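Robotics Club Students Take Two-Arm Project Into Simulation

Members of the Sendora Robotics Club are spending the winter term teaching two robot arms to work side by side, and so far they have done all of it on a computer.

The club meets Saturday mornings in the upstairs lab at the Sendora Learning Center. It has 31 members this year, most of them in high school. In past years the group built small wheeled robots from kits and entered them in a regional maze contest. This year the members voted to try something different, a project called Ojo that uses a simulated pair of arms and a set of short handling tasks.

The students write the control programs themselves and run them in the simulator. Each attempt is logged with the program version, the starting positions and a note from whoever was at the keyboard. By the end of February the log had reached 193 attempts.

"The log is the part they complained about the most in the fall," said Slavica Todorova, who teaches physics and has led the club for four years. "Now they argue over who forgot to fill it in."

The work is split among four teams. One handles movement of the left arm and one handles the right. A third team works on the views the programs use, which come from several places in the simulated room, including close to the grippers. The fourth team, which the students named Husex after a misspelled folder, keeps the shared code in order and decides which version gets run at the end of each session.

Todorova said the first weeks were slow. The members who had built wheeled robots were used to thinking about left, right and forward. An arm has several joints, and a small change in one of them can move the fingers a long way. Before anyone was allowed to write a program, each student had to sketch the joints on paper and work out by hand where the gripper would end up.

The current exercise is about approach. A program has to bring an open gripper up to a target and line it up so that the two fingers are evenly placed on either side. Teams are scored on how well the gripper is centered and on how much extra movement it took to get there. Closing the fingers is a separate exercise with its own score.

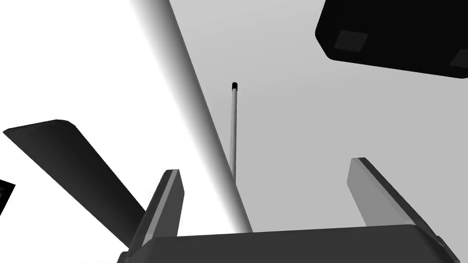
A view from just behind the open gripper, with a thin, black-tipped rod between the two fingers. Image: Sendora Robotics Club

The separate scoring was Todorova's idea. When the club scored whole tasks from start to finish, she said, a program that reached the right spot and then failed at the grip got the same zero as one that swung off in the wrong direction. Students could not tell from the score what needed fixing.

Gerardo Marquez, a junior on the left arm team, said his group threw out its first program entirely in January. It moved one joint at a time and waited for each to stop before starting the next.

"It was easy to read and it was really slow," Marquez said. "You could go get a drink and come back and it would still be doing the elbow."

The team's newer program moves the joints together and slows down as the gripper gets close. Marquez said it still has trouble with targets that are far off to one side, and the team is rewriting that section now. He also keeps a list on the whiteboard of every error message the group has not figured out. Some of them have been up there since the fall - one has a box drawn around it and a note telling people not to erase it.

Simulation was partly a matter of money. The club's budget comes from member dues and a spring bake sale, and it does not stretch to a pair of arms. The lab has 30 desktop computers, so nearly every student can have a seat, and most of them share one anyway. Working on screen also means that a bad program does no damage. The students reset the arms and try again.

Todorova said there are limits to that. Some members got careless about speed early on, sending the arms from one side of the work area to the other as fast as the software would allow. The club now has a rule that any program over the speed limit is thrown out, even if it scores well. A second rule covers collisions between the arms. If they touch, the attempt counts as failed for both teams.
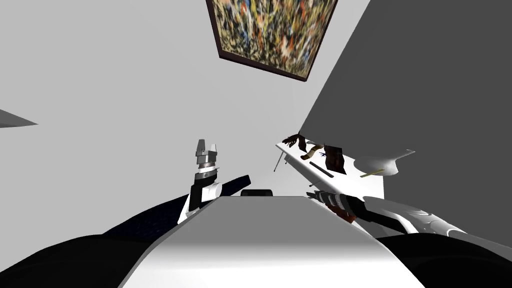 Getting the left and right arm teams to share one workspace has been the biggest job of the term. Each team had been testing its own program with the other arm parked, and the first joint runs in February ended quickly. The students then mapped out which parts of the workspace each arm could enter and when. They draw their plans over saved views of the simulated room, where the white slab sits with one arm upright to its left and the other reaching in from the right. The room has more in it than the exercise calls for, down to a splatter-style painting on the wall in yellow, orange and blue, and several students have started using the painting as a quick way to tell which direction a tilted view is facing.

Under the present plan, the arms take turns. One program sends a signal when its gripper is clear of the shared area, and the other waits for that signal before moving in. Both teams agree that it is a slow way to work. They would like to have the arms moving at the same time by the end of the term, and Husex has set up a separate copy of the code for trying that out.

The views team has had a quieter term. Its members spent several sessions comparing what a program can judge from close to the gripper with what it can judge from farther back. Close views are better for centering, the team reported, and wide views are better for keeping the arms apart. The students are now writing a short guide on which view to use at which stage, with sample pictures from the log.

The club has also started a reading hour after the regular session for members who want to go further with the math. Attendance is optional. Todorova said it draws mostly younger students, who have not had trigonometry yet and want to know what the older ones are talking about.

Families can see the project at the center's spring open house, when each team will run its program on the big screen and explain it. Marquez said his team plans to show the old one-joint-at-a-time version first and then the new one.

After that, the club will decide what to do with Ojo next year. Some members want to add a sorting task. Others would like to save for a small real arm and find out how much of the code carries over. The vote is set for the last meeting of the term.

The Sendora Robotics Club is open to students in grades 8 through 12. Meetings run from 9:30 a.m. to noon on Saturday in the upstairs lab. New members can join at any point in the term, and no programming experience is required. Sign-up forms are available at the center's front desk.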